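A visit to the Flarkby tile and plaster works open day

We went over to Flarkby in May for the open day at Goicoechea, the firm that makes lime plasters and wall finishes in the old dye works by the canal. The coach left Grorkcombe at half past eight and we were at the gate before ten. Parking is limited, so the coach is the better choice if you go next year.

The day starts in the yard, where the sand arrives. There are open bays along the wall, each with a different grade, and you are allowed to put your hand in and compare them. The coarse sand goes into base coats. The finest is sieved twice and kept under cover. Our guide had worked in the yard before moving indoors and knew the quarries by the colour of the grain.

From there you go through to the slaking room. The lime putty is kept under water in tubs and left for at least 3 months, and longer for the top coats. It looks like soft cheese. The works holds 4000 litres of it at any one time. Goggles are compulsory in this room and they do not fit well over glasses.

The pigment store was my favourite part. It holds 372 colours, all in lidded tins with a painted dab on the front. The earth colours are the cheapest and the most stable in lime. Reds are the ones customers ask about most, and also the ones they send back most, as a red that looks warm on a sample card can be heavy on a whole wall. The guide's advice was to paint a board and live with it for a week. 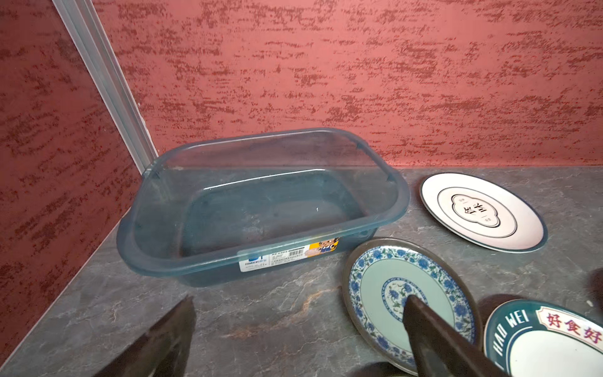

Streaked red finish on two walls, with a dark grey worktop and a metal corner trim.

The streaked finishes are done by putting a second, darker coat over a lighter one and dragging it while the first is still slightly soft. We were each given a board and a steel trowel and had twenty minutes to try. Most of us pressed too hard. The trick is to hold the trowel nearly flat and stop sooner than you want to. Mine came out like bacon.

Lunch was in the canteen: soup, bread, a cheese and onion pie, and tea from an urn. It was included in the ticket. There was a long queue at noon and none at one.
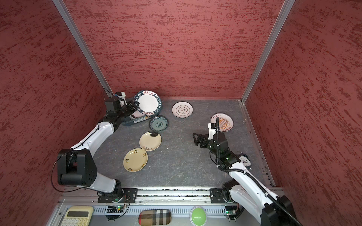 Adoración Casado
Visits secretary, Prevgate Old Buildings Group

In the afternoon there was a talk on damp, which several of our members had come for. The speaker went through the usual mistakes with older houses, mainly cement render over soft brick and vinyl paint over lime. She had slides of a cottage where the render had been taken off and the walls left alone for a full year before replastering. Questions ran on well past the time allowed. The answer to most of them was to fix the gutters first.

The last stop was the drying loft, up a steep stair with a rope handrail. Sample boards hang there in rows and are turned daily. There is no lift, and two of our party stayed below and looked round the shop.

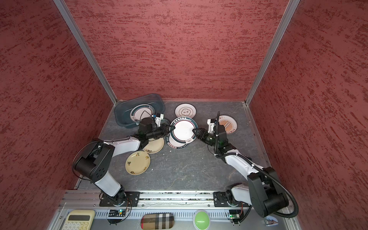

Adoración Casado

The shop sells seconds and part bags at a good discount. I bought a small tub of ochre and a trowel. Others came away with enough plaster for a hallway, and the driver was patient about the luggage hold. Card payments only.

Flarkby had 200 visitors on the day and it felt busy in the slaking room but nowhere else. The toilets are by the canteen and there is a ramp to them. We left at four and were back in Grorkcombe in time for tea. Members who would like the supplier list from the damp talk can ask me for a copy at the next meeting.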